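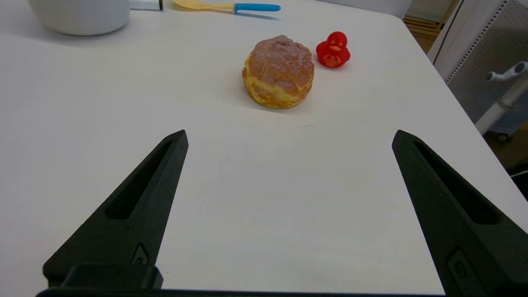
Fig. 1. Gripper fingers, white table top.

Borders and Neighbours, week 9
River boundaries and what goes wrong with them
Notes to go with the lecture, 17 December 2019. Typed up fast, check against your own.

Left over from last week

Delimitation = agreeing the line on paper. Demarcation = marking it on the ground (posts, cairns, buoys). Several of you mixed these up in the short essays. Delimited but never demarcated is very common and causes a lot of the trouble we look at today.

Why rivers

Cheap to agree on. Easy to see, easy to draw, negotiators in a far-off capital can point at one without having been there. Also already a barrier of sorts, or people think so. In practice a river valley is often one community: same market, same families, fields on both banks. Geddes reading is good on this, esp. the part on ferries.

Where does the line go?

Bank line. One state gets the whole river. Unusual now, left over from unequal treaties mostly.
Median line. Every point the same distance from both banks. Used a lot where river isn't navigable.
Thalweg. Follows the main navigable channel, or the line of deepest points, the treaty ought to say which and often dosen't. Idea is both sides keep access for boats.

Bridges are usually dealt with separately. Middle of the bridge unless agreed otherwise, so the line on the bridge and the line in the water under it may not match. Draw this for yourselves, it helps.

When the river moves

Accretion: slow shift, bank builds up on one side and wears away on the other. General rule, boundary moves with it.
Avulsion: sudden shift, flood cuts a new channel. General rule, boundary stays in the old bed, even if the old bed is dry.

Problem: how slow is slow? A bend can creep for 30 years and then go in a night. Both sides will pick the label that suits them. Treaties can also fix the line by coordinates and ignore the river from then on. Tidy on the map, but you get little pockets of land on the wrong bank, and someone has to police them.

Case: the Tarigan

Border between Sosard and Stalora for most of its middle course. Old agreement says "the main channel" and nothing more. No definition, no date for the survey, one map at a scale nobody could use for a field. Dudley island sits in the widest part, grazing land, a few huts in the dry season.

August flood, the bigger flow switches from the east side of the island to the west. Stalora says accretion, the west channel had been growing for years, island now theirs. Sosard says avulsion, line stays put. Herders on the island still paying grazing fees to Sosard, then asked to pay again by a Staloran patrol. Cattle taken, returned after a week. Then 2 fishermen held overnight, and it becomes a newspaper story in both capitals.

Things to notice
- size of the island hardly matters, 50 hectares at low water. Symbolic value much bigger.
- local officers sorted out the cattle by phone. The capitals made it harder to do that again.
- neither side sent anyone to measure until well after the statements had gone out
- the joint river commission existed on paper the whole time. Hadn't met.

What they did in the end: standstill agreement. No patrols landing, herders carry on, joint survey, claims reserved. "Without prejudice" clause is the key bit, each side can let things calm down and not be held to have given anything up. Tomar calls this parking the dispute, critics say parked disputes get stolen (her joke). My view, pretty good result for a first step. Bergþóra Eskildsen takes the other side in her chapter, says a standstill with no end date rewards whoever is in place already. Read both before the seminar.

Evidence

Courts and tribunals look at: the treaty text first. Then maps, if attached to treaty they weigh a lot, if not, much less. Then conduct, meaning who taxed, who policed, who ran the school, and did the other side object. Silence can count against you. Hence all those protest notes that look pointless. They are there for the file.
Acts after the dispute has come to a head (critical date) mostly get ignored, so building a hut on the island the week after will not help.

Seminar task

Groups as before. Tarun Dubey's group takes Sosard, Phúc Quan's takes Stalora. Everyone else is the commission secretariat.
Claimants: 1000 words setting out your claim to the island, accretion or avulsion argued properly, plus one fallback position you could live with.
Secretariat: draft the terms for the joint survey. Who pays, which season, what counts as main channel (depth? flow? width?), what happens if the surveyors disagree.
Bring paper copies, projector in that room is unreliable.

Reading
Geddes, the chapter on ferries and crossings
Tomar, parked disputes article, on the reading list
Eskildsen, chapter 4 only. Skip the apendix

Next time: lakes. Then straits if we get to them.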